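# Chapter 8: Learning from Hand-Held Demonstrations

A robot arm is slow to teach by remote control. In the Batley method, a person does the task directly, holding a gripper in each hand, and the position of each gripper is recorded along with its camera images. The arms are left out until training is over.

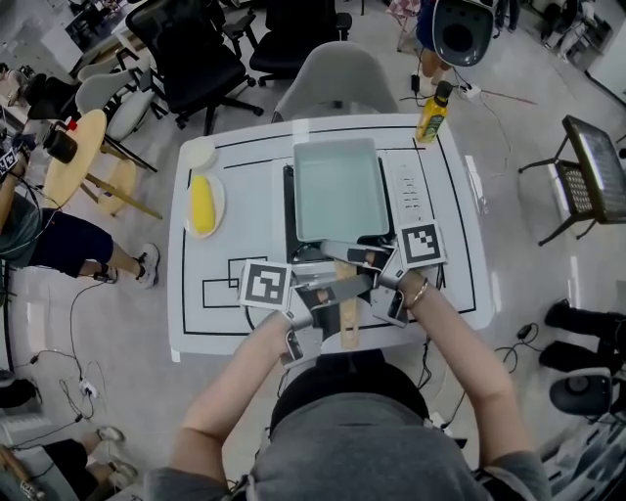 Cooking is a hard test of the method. The Ninia study collected 1,322 demonstrations of kitchen tasks, 17 of which we work through in Section 8.2. We begin with how printed markers are used to recover the pose of a gripper.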